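The green bin

5 Jun 2026

My sister Nighat Ansari visited us in Vamolbridge last month, and on her second evening she asked me a simple question: "Where do you keep the toys?" I could not answer. They were in the kitchen, behind the sofa, in my work bag, and one was inside a shoe. She has raised three boys and she did not say anything more, but I understood.

So this week I decided to collect all of it. I want to write down how I did it, mostly for myself, because I know in August I will have to do it again when my nephews come.

First I made a mistake. I went to Afridi, the household shop near the bus station, and I bought a tall box with a lid for 1498. It looked very nice in the shop. At home my daughter could not open the lid alone, and when I left the lid off, she could not reach the bottom. She is four. After two days the box was holding winter blankets and the toys were on the floor again. It is a good box for blankets.

Then I remembered the green plastic bin. It has no lid and nothing special about it. I put it next to the rug in the living room, on the side where the low cabinet stands, and I told my daughter that everything small and soft and strange goes in there. She liked the word "strange" very much. She repeated it for each toy.
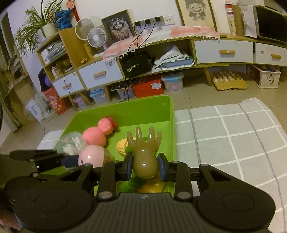 The rubber hand with the pink bun, the peach and the corn in the green bin.

The rubber hand is her favorite thing at the moment. I don't know how to explain this to people without children. It is a brownish hand with the fingers spread, and she likes to put it under my pillow. Nighat says her youngest had a rubber foot, so perhaps it is in the family.

Many of the others are pretend food. We have the bun and the peach, and the yellow corn, which came from a set we bought at Bakow two years ago. The set had 9 pieces and I am happy to say we still have 7. The carrot is lost and I think the egg went with the neighbor's dog.

The cotton swabs are also in the bin. They belong in the bathroom, but when she plays cooking, they are noodles. I moved them back two times and then I stopped. They are in a clear container, so at least they stay together.

I had wanted to use the drawers of the cabinet for the toys, and my husband was for it too, since everything would be hidden. But the drawers are full of tablecloths, chargers and papers from the old apartment. Maybe I will start with the small drawer, it is the easiest. On top of the cabinet I keep the pink and white cloth with the little white tassels, and I have asked that this one is not used as a blanket for the peach.

We have now a rule: before dinner, the bin gets filled, and it takes as long as one song. We use an old Pindeo speaker and she chooses the song. Yesterday it was a very long song.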